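Home Help > Floors > Tile and Grout

Glossy white tile: is there any way to live on this stuff?

gloss_regret
Posted 25 Sep 2024
3311 views

We had the back room redone in August. The old vinyl came up, and I picked glossy white tile because in the showroom in Grundis it looked like the inside of a very expensive refrigerator. The line is called Issa, if that helps. It's 200 square feet, it cost us $636 in tile alone, and it looks terrific for the length of time it takes me to put the mop away.

Then the light comes on and I get streaks. Long cloudy ones, all in the direction I was mopping, so at least I can admire my technique. I've tried the usual grocery store floor cleaner (a full capful, then two), hot water with dish soap, and a bottle of Stulow floor shine that a relative swore by. The Stulow made it worse. It has a kind of greasy rainbow to it now, and bare feet leave prints a detective would be proud of.

The grout is gray and thin and seems fine. It's the tile. Do I need a different cleaner, a different mop, or a different house?

Also, it takes forever to dry and everyone in the family needs to cross it the moment it's wet. Suggestions for that are welcome too, short of a moat.

mop_and_circumstance
Top answer

You have soap on your floor. Then you put more soap on it, and then you put shine on top of the soap. Glazed tile already has its shine baked on and doesn't absorb anything, so whatever you pour on it just sits there waiting for feet.

You need to strip it once and then mostly leave it alone. Sweep or vacuum first, and do it properly, corners too, or you'll be making mud. Mix one part white vinegar with four parts warm water and go over a small patch at a time with a microfiber pad, wrung out hard. Change the water when it turns gray. It will turn gray sooner than you'd like. Then go over the whole thing again with plain water and a clean pad, and dry it with an old bath towel under your foot. Yes, you'll look like you're skating. Give it 60 minutes for a room that size and put some music on.

Two warnings. Don't use vinegar if there's any marble or other natural stone in the room, thresholds included. And don't make it a weekly habit, as it's hard on grout over time, sealed or not. After the first go, use warm water with a few drops of plain dish soap. Drops! A capful is how you got here.

If the Stulow won't budge, check the back of the bottle to see if it's an acrylic finish. Those usually need an actual floor finish remover, tested behind a door first.

For drying, I put a floor fan at one end, flat on the tile and aimed low across the room, and start mopping at the other end so I finish at the door. The fan also discourages traffic a little, though not from teenagers.

You don't have to do without overhead lights, either. Mine is glossy white with gray grout too, and the reflection is a good test. If the bright patch on the floor has clean edges, there's no film on it. If it looks like the moon through a shower curtain, rinse again. 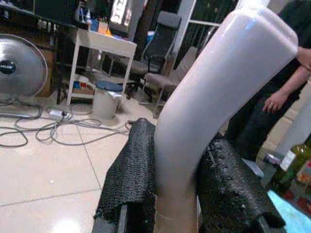

dudside_dweller
Vinegar is fine for the one-time strip, but I'd rinse twice on any grout younger than six months, and I'd ask whoever laid it whether it was sealed. Mine wasn't. I found out with a glass of grape juice. Our water here in Dudside is also hard enough to chew, and it left white spots until I switched to jug water for the last rinse. A few gallons did our kitchen.

The other thing is your mop. String mops hold half a bucket and give it all back. Get a flat one with washable pads, buy more pads than seems reasonable, and don't use fabric softener when you wash them or you'll be right back to streaks.

tilefan
get a rug

gloss_regret
Did the vinegar thing, four buckets, the first one was a color I won't go into. The rainbow is gone. There's still a cloudy strip by the back door where I must have been especially generous with the Stulow, so I'm trying the remover on that. The rug is under discussion.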